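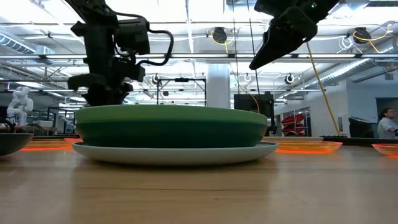 Green two-tone bowl on the large white plate, with orange translucent pieces and a dark gray bowl, wooden tabletop.

Lusdale Shared Tableware Project
Progress report to the Hallbridge Fund
6/24/23

This report covers the period since our March update. You asked for a plain account of whether the tableware library is worth a second year of money. My view is that parts of it are and parts of it are not, and I would prefer to say so now than be asked about it at renewal.

Stock

The library holds 1587 pieces. The original application promised a single matching range, and we do not have one. What we have is a mix of stoneware, plain white plates and the colored pieces that came in with the Korenus order. The bowl in the photograph is the wide, low kind we lend most for salads and sides, lighter green in a band at the top and a darker green below. On a large white plate it looks fine, and borrowers say so on the return cards. The orange dishes are a different matter. The application described them as a "cheerful accent." They do catch the light nicely along the rim, but they sit oddly next to the stoneware, and groups tend to ask for all orange or none at all. I would not buy more.

The plates are the most useful thing we own. If the money had gone entirely to white plates and one size of bowl we would have fewer complaints and simpler shelving.

Lending

We have had 173 loans since the start. The target was 800 for the full year. We will not reach it, and I do not think the target was ever realistic for a town the size of Lusdale. It seems to have been worked out by assuming that every group renting the hall would borrow from us every time. Many bring paper plates because they do not want to wash up, and no amount of nicer crockery changes that.

The loans we do make are larger than expected. Wedding parties and the two lunch clubs take full settings and book again. Small loans, the birthday tea kind, have mostly dried up since the deposit came in. We may want to drop the deposit for anything under a dozen settings.

Breakage

Losses stand at 70 pieces. Most are side plates, chipped at the edge in the crates. The wide bowls survive well because they nest. The Ingvarsson crates were sold to us as suitable for mixed sizes and in my opinion they are not: the dividers are too tall for the shallow dishes, which slide under them. We have been lining the bottoms with dish towels. It works, but it is slow to pack, and the towels then need washing.

The table settings trial

Part of the grant was for trying out settings at the table before putting them in the catalog as fixed sets. We now have three on paper: an all-white set, a green bowl and white plate set, and a mixed set with the orange. I have doubts about calling this an outcome. Borrowers were choosing the first two combinations on their own before we named them. The third has gone out twice, both times to the same group.

Where the trial did help is with sizes. The wide bowl needs the large plate under it, so that there is rim left over on both sides for a spoon or a piece of bread. The catalog used to pair it with the medium plate – a mistake that caused a good part of last fall's complaints. The entry has been corrected.

Spending

We are inside budget, mainly because the second Korenus delivery is on hold at my request. The storage rent went up and will go up again. The line for publicity is unspent. I do not propose to spend it until the catalog is accurate throughout.

What I am asking for

Permission to move the publicity money to replacement plates and lower crate dividers. A revised target for loans, based on real bookings and not on hall rentals. A decision on the orange pieces before the next order date, as Korenus will only take back unopened cartons.

I am not asking for the second year in full at this stage. The next set of loan figures will be sent with the fall report.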